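Thread on Icelandic patronymics and databases, prompted by a membership import I finished this month. 1/

The register has 2,729 people in it. It came to me as a flat file with two name columns, FIRST and LAST. 1,247 of the rows have an Icelandic patronymic or matronymic in LAST. The old system treated that column as a family name and built households out of it. 2/

A patronymic is not inherited. It is the parent's given name in the genitive, plus -son or -dóttir. Þórarinn becomes Þórarins, and his daughter is Þórarinsdóttir. Her own children take her given name or the father's given name, so the string changes every generation. 3/

Consequence one: matching on LAST tells you almost nothing about who is related. A brother and sister with the same parents differ (-son, -dóttir). Two women who share Þórarinsdóttir may have fathers who never met. 4/

Consequence two: a married couple will normally have different strings. The old system had split nearly every couple in the file into two households and mailed both. The duplicate postage had been on the books since before I started. 5/

Consequence three: sort order. Icelandic directories sort by given name, then by patronymic. If you sort by LAST you get one enormous block under each common father's name and people can't find themselves. Put the sort key in its own column and let the locale decide what goes in it. 6/

On that subject, Þ is a letter, and it sorts near the end of the Icelandic alphabet, after Ý and before Æ. It isn't a P and it isn't a B. I found it stored as both. In one batch it had been stored as a question mark. 7/

If you must transliterate, Þ goes to Th and ð usually goes to d. Keep the original in the record and generate the ASCII form on export. Going the other way loses information: a d in the output could have been either letter. 8/
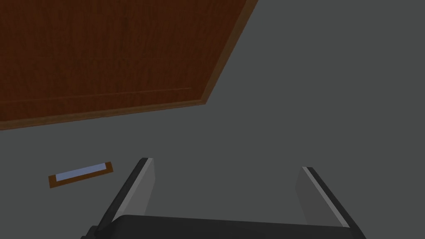
Back to gender. The old import script read the ending of LAST and filled in a sex column from it. Drop this. We have a record for Þórarinn Snorradóttir. The script set F from the ending, a later cleanup set M from the given name, and the row flipped back and forth on every nightly run. 9/

The correct handling is to store the name as the member wrote it and infer nothing. If you need a title for a letter, ask for one. We removed titles from the letters and have had no complaints. 10/

There is also a neutral ending, -bur, available in Iceland to people registered with neutral gender. Any regex that expects one of two endings will reject it. Ours did. 11/

Some Icelanders do have family names, and some members in the file aren't Icelandic at all. Villads Dalsgaard has a Danish surname which behaves the way the old system expected, so his household was one of the few that came through intact. Don't write a rule that assumes either pattern. 12/

Denmark had working patronymics too, until the 1800s, when they were frozen into fixed surnames. This is why so many Danes are called Jensen or Nielsen without a Jens or a Niels for a father. If you index parish registers from that period, expect one family to appear under both systems, sometimes in the same book. 13/

The schema I ended up with has 5 name fields: full name as written, given name or names, last component, sort key, and form of address. Only the first is required. Full name is free text, up to 200 characters, any script. 14/

Last component has a type beside it: patronymic, matronymic, family, unknown. Unknown is the default and most rows will stay there. A person can also carry both a patronymic and a family name, in which case the type describes only the final word. 15/

Households are now an explicit table with an ID and a start date. Membership in a household is something a person tells us. It took 15 evenings to rebuild from the paper forms, and I would do it that way again. 16/

Normalization: convert everything to NFC on the way in. Half the file had ó as a single code point and the other half had o plus a combining accent. They look identical on screen and compare as different. Check this before you start chasing duplicates. I did it after. 17/

Case folding: lowercase Þ is þ, and most current libraries get it right. The label printer's firmware does not. We now send it mixed case only. 18/

Somebody asked about search. We match on any word of the full name, accents folded, with Th and Þ treated as equal. Searching "Thorarinn" finds Þórarinn. Searching "Torarinn" doesn't yet. I have a branch for it and will post the folding table in September when the tests pass. 19/19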